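Yesterday I tried again to find the factors of 2371 by hand, and after one hour I accepted that it is prime. My small program, which I call Vedar, says the same in less than a second. Still I like to do it on paper first, because then I remember the number.
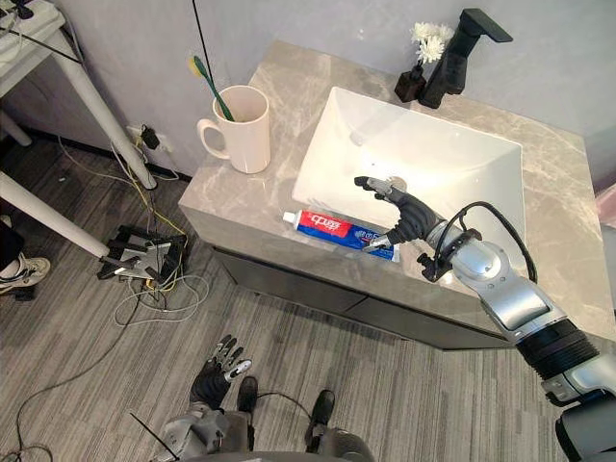
With 1563 it was easier: the digits add up to 15, so three goes into it, and 521 is left. I checked 521 up to 19 and then Vedar confirmed – it is also prime. Next I want to take 641, which is famous from Euler and the fifth Fermat number. I read this proof two times already and the middle step is still not clear for me. If you know a slow explanation, please write it in the comments.

2 comments · Share
This blog uses cookies. OK
© Erkia notebook · Back to top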